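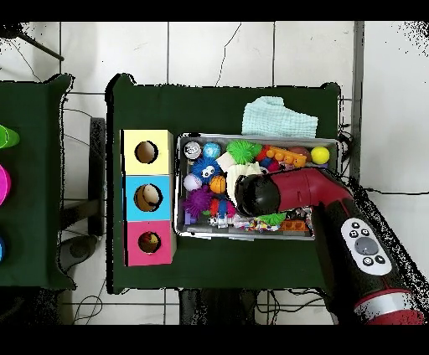

Table with green cloth and a tray of toys

Flimine looks for people to count birds at feeders, from January until April. You watch your own feeder two mornings a week, 80 minutes in total, and write each species in our form. Experience is not necessary, but you should know at least 8 common birds of your area. Last winter we received 2,527 records. To join, please write to Nelly Ospina or Anselmo Taipe before the new year.

December 22, 2022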